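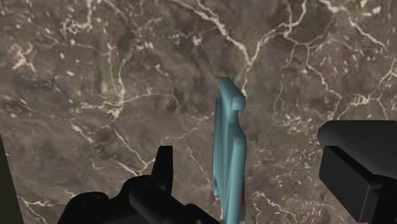
How I Write a House Manual Guests Will Read

When I started renting out our place at Stongate, my house manual was 17 pages long. I was so proud of it! It had a table of contents and a whole page on the history of the lake road. Then my first August guests called me at ten at night to ask for the wifi password, which was on page 11.

So I started over, and I've been tweaking it ever since. My current version is four pages and I get maybe one call a month. If you're setting up a rental of your own, do it like this.

Start with the first hour

Picture your guests pulling in after dark with hungry kids. They need the door code, where to park, the wifi, the thermostat and the bathroom light (ours is in the hallway, don't ask). All of that goes on page one, in big type. I use 17 point and it looks silly on my screen but great on the kitchen counter.

Walk through the house with a notepad

Come in the front door like you've never been there and write down every single thing you do without thinking. Jiggle the back door key. Hold the shower handle a second before it goes hot. I had 8 of these and only two were in my old manual. Better still, get a friend to stay a night. Evander Skinner slept over at ours and couldn't work out the dishwasher at all.

Keep the rules short

Quiet hours, pets, trash day, checkout time. One line each. If a rule needs a paragraph, I try to fix the house instead. I used to have half a page about the sticky Gillies Room window, and then I finally just paid to have it fixed.

Put local stuff at the back

Two places for breakfast, one for dinner, the closest grocery store and the urgent care. Check the hours every season, because they do change.

Print it and send it

I keep one copy in a binder and email the same file three days before check-in. Put your phone number on every page, at the bottom.

Last updated May 14, 2024. I added the part about emailing it ahead after Sugeng Pangaribuan wrote in to suggest it, thanks Sugeng!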